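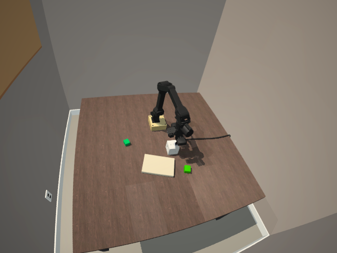
Setting up price alerts and limit orders

Allent Desktop user guide, section 4
Last updated October 4, 2021

Use this section to add a stock or fund to your watch list, set a price alert, and turn the alert into a limit order. You need a funded Allent account. Alerts work without one, but orders do not.

Before you start

Check that the clock in the lower bar shows Eastern time. All alert times and order cutoffs in Allent Desktop use Eastern time, including alerts on foreign shares.

Add a holding to the watch list

1. Open Markets and select Watch List.
2. Click Add and type the ticker or the fund name.
3. Choose the exchange. Shares listed in more than one country appear once for each listing.
4. Click Save. The holding appears at the bottom of the list. Drag it to move it.

A watch list holds up to 200 entries. To track more, create a second list from the List menu.

Set a price alert

1. Right-click the holding and select New Alert.
2. Choose Price Above, Price Below, or Percent Move.
3. Enter the value. For Percent Move, the lowest setting is 2 percent, measured from the previous close.
4. Choose how to be notified: on screen, by email, or both.
5. Click Turn On.

Note: Quotes from the Prarilard feed are delayed by 20 minutes unless you subscribe to live data. An alert on a delayed quote is delayed by the same amount.

Turn an alert into a limit order

1. Open the alert and click Attach Order.
2. Select Buy or Sell and enter the number of shares.
3. Enter the limit price. It can differ from the alert price.
4. Under Time in Force, select Day or Good Till Canceled.
5. Click Review. Check the account name, the currency, and the estimated commission.
6. Click Submit. The alert icon changes from gray to green.

Caution: An attached order is sent as soon as the alert fires. You are not asked to confirm it again. If the market opens well past your alert price, the order is still sent, and it may stay unfilled.

Caution: Canceling the alert does not cancel an order that has already been sent. Go to Orders, select the order, and click Cancel.

Accounts moved from Leclerc

Alerts from the older Leclerc platform were copied over, but all of them are turned off. Open each one, check the value, and click Turn On. Notes longer than 160 characters were shortened. Alerts left off at the end of November will be deleted.

If an alert does not fire

Check that the exchange was open and that the alert has not expired. If you use the Clondine add-in for spreadsheets, close it and refresh the list. For order rejection codes, see section 7.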